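Ticket: Product material swatches not updating after catalogue import
Product: Gineo catalogue manager
Reported by: Runden web team
Status: Resolved, monitoring
Priority: Medium

Summary

After the October import, 12 bathroom products on the Runden site kept their old finish names and prices. The import log reported success for all 2,244 rows. The storefront showed the new finish in search results but the old one on the product page. Clearing the browser cache made no difference, and the same result was seen on a phone that had never visited the site.

The affected products are all in the Boyer countertop range. The marble finish, white with fine grey veining, was listed under its previous colour code on every one of them.

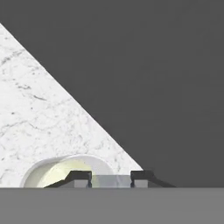
Steps taken

1. Re-ran the import with the same file. Log reported success again, no change on the product pages.

2. Opened the file in a plain text editor. The finish column was correct for all 12 products. No stray quotes, no blank rows.

3. Compared the database record with the product page. The database held the new values, so the import itself was working. The fault had to be between the database and the page.

4. Turned off the page cache for one product. The new finish and price appeared on the next load. Turned it back on and the old values returned.

5. Checked the cache rules. Search results are rebuilt every 10 minutes. Product pages are rebuilt only when the "last modified" value on the record changes. The import was leaving that value alone on any product belonging to a bundle.

Cause

The Boyer countertops were added to a bundle with the Fluletti vessel bowls before the import. Gineo treats a bundled product as a child record and writes the new date to the parent only. The child page never sees a change and the cache keeps serving the old copy.

Fix

Changed the import profile so that "Update child dates" is on. It is off by default and sits under Advanced, then Record Handling. Ran the import a third time and emptied the product page cache once by hand. All 12 pages now show the right finish code and price. The dark round bowl in the bundle kept its own listing throughout – only the countertop records were affected.
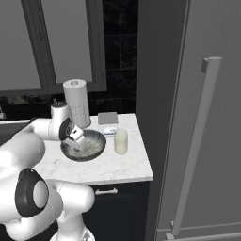 Didier Langlois: Confirmed on our end, prices match the file. One question before this is closed. We have 3 other import profiles for the same catalogue. Does the setting carry over, or does it need to be changed in each?

Reply from support: It is stored per profile, so please change it in each one. Existing profiles are not altered by an upgrade. If a profile is copied after the change, the copy keeps the new setting.

Ticket left open until the next scheduled import has run.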